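Bainbridge Computer Reuse Group
Minutes of the general meeting, 11/4/22
Place: the workroom in Olora House, upstairs
Chair: Janelle Lumbao
Present: 14 members. Apologies were received from two members.

1. Opening and last minutes

The chair opened the meeting and thanked the members for coming in spite of the rain. The minutes of the last meeting were read by everyone in silence. One correction was asked: under point 4 it was written that we "sold" the old monitors, but we gave them. The word will be changed. With this correction the minutes were accepted.

2. The workroom

The new shelves on the long wall are up and they are strong enough. The chair asked that the lower shelf is used only for complete computers and the upper one for parts. At the moment both are mixed, and last month a member took a machine for testing which had no memory inside.

The members discussed the tables. The table by the window wobbles when a person leans on it, and this is not good when a case is open on it. It was agreed to put the small desks together in place of it and to offer the wobbling table to the choir downstairs, if they want it. Janelle will ask them.

The vacuum cleaner is used for the floor only. Dust inside the computers must be removed with a brush or with the hand blower. This was already decided in June but the paper with the rule has fallen from the wall. A new paper will be printed.

3. Delivery of the desktops

The office of Irkeck has given us 40 desktop computers, after they changed their equipment. They arrived in two trips. The group sends a letter of thanks, and the text of it was read and approved with one small change in the greeting.

The disks were taken out by Irkeck before the delivery, so we have to find other ones. Nameck offers used disks, tested, for a total of 300 dollars. Some members found the price fair, others wanted to wait for one more offer. After discussion there was a vote and the purchase was approved with 2 votes against.

It was asked if we should keep the cases which are scratched. The answer was yes, the schools do not mind scratches. Cases with sharp or bent metal are put apart and the edges are looked at before anybody works in them.

4. Money

In the cash box there are 98 dollars after paying for the screws, the labels and the cable ties. The amount for Nameck will come from the bank account and not from the cash box. The receipt for the cable ties is still missing. Whoever has it, please bring it.

A member proposed to ask for a small fee from the people who receive a computer. This was discussed for a long time. The majority thinks that the computers should stay free, but a donation jar can stand at the door. No vote was taken and the point will come back.

5. How we check the machines

Because we have several new members, it was agreed to write down the order of work so that all of us do it in the same way. The chair presented her draft and the members made changes. The accepted text is as follows:

The computer is unplugged and the power button is pressed for some seconds. Then the case is laid down on its side on the mat and the side panel is taken off. The screws go in the small dish and not on the table.

First we look and do not touch. We look at the capacitors around the processor, if the top of one is swollen or if there is something brown near to it. A board with swollen capacitors goes to the recycling shelf, we do not repair it.

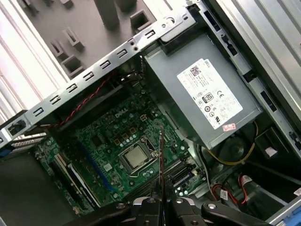

Then the label on the power supply is read, and the model and the power are copied on the work sheet. Please copy from the label itself and do not guess from the model of the computer, as it happened that a power supply was changed by an earlier owner. The power supply is never opened, also not by members with experience.

The fan is turned gently with a finger. If it scratches or stops at once, this is written on the sheet. The wires near the fan must not touch the blades when the case is closed again. One member asked to add that the cables should be tied, and this was added.

The memory is taken out, cleaned at the contacts with a dry soft cloth, and pushed back until both ends are firm. The processor stays in its socket unless the computer does not start. On this point there was some disagreement. Two members would like to renew the paste in every machine, but it takes about half an hour more for each computer and we do not have this time before the winter. It will be done only when the machine becomes too hot in the test.

At the end the panel is closed, the test is run, and the label with the date and the initials is put on the back. Not on the top, where it is scraped off when we stack them.

6. Distribution

The first finished computers go to the evening school, as promised. The second group goes to families on our list. The list is kept by Janelle and is not to be shown to other persons.

We have enough keyboards but not enough mice. Members are asked to look at home and in their workplaces. Mice with a ball are not wanted any more.

7. Other matters

The key of the workroom: there are three and one does not turn well. A new copy will be made.

A member asked if it is allowed to eat at the work tables. It is not. The kitchen can be used until nine in the evening, and cups must be washed by the person who used them.

The date of the next meeting will be sent by e-mail together with the final text of point 5.

The chair closed the meeting at 8:50 in the evening.

Last updated: after corrections by the chair

Comments (3)

marit_k: Thank you for the minutes. In point 5, can we please add that the sheet is filled in with pen? I could not read two of the pencil ones.

Old Soldering Hand: I still say the paste should be done in all of them. But I accept the decision.

tomasz: I have the receipt for the cable ties, it was in my jacket. I also have four mice, all with cable.

Contact: write to the chair or leave a note in the box at Olora House | © Bainbridge Computer Reuse Group | Back to top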